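Teaching by demonstration (robotics)

Teaching by demonstration is the practice of showing a robot a task in place of writing out instructions for it. A person performs the job through the machine, either by pushing its arms around or by steering them from a distance, and software then tries to work out what the person meant. The software is often more confident about this than the person was.

Methods

In hand guiding, the teacher takes hold of the arm and walks it through the motion. The method needs little equipment and a fair amount of shoulder. It suits a single arm well and two arms poorly, as most teachers have only the usual number of hands and would like to see past the elbows.

In remote control, or teleoperation, the teacher wears gloves or holds a pair of handles, and the robot copies. The robot may be a physical one or a simulated one. Simulated kitchens are popular for this work. They can be reset at once, and a dropped plate costs nothing except the teacher's good opinion of himself.

Tasks tend to be modest. Moving a piece of food from one plate to another is a standard exercise, and one that most adults had stopped regarding as an accomplishment.
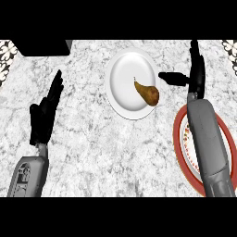

Recording and selection

A single run through a task is called a demonstration or, among those who have done many, "another one." The Cluvudmont collection, begun in March by Triin Mockus and Saulius Luik, set a target of 300 demonstrations of its plate-to-plate task. Reviewers threw out 86 of the first batch, mostly for hesitation. Mockus objected that hesitation was how she moved fruit at home.

Starting positions are changed between runs so that the robot does not simply memorize a path. A robot trained without such changes will reach with great assurance for the place where the pear used to be.

Hands and viewpoint

Human-like hands are easier to steer by glove, finger for finger, though their bulk can hide the very thing being reached for. In a view from above the counter, a hand held over a plate covers part of the plate and part of the food on it.

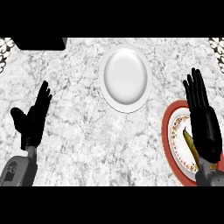

Simulated kitchen counter with two robot hands. Credit: Merike Sproģis / Plavport

Teachers learn to work around this by approaching from the side, or by guessing. Both habits are passed on to the robot, which has no means of telling technique from guesswork.

Criticism

Mārtiņš Lill has argued that the method teaches a robot the teacher's faults along with the task. Supporters reply that the same is true of apprenticeships.

See also: Hand guiding; Teleoperation; Simulated kitchens

Last edited September 16, 2019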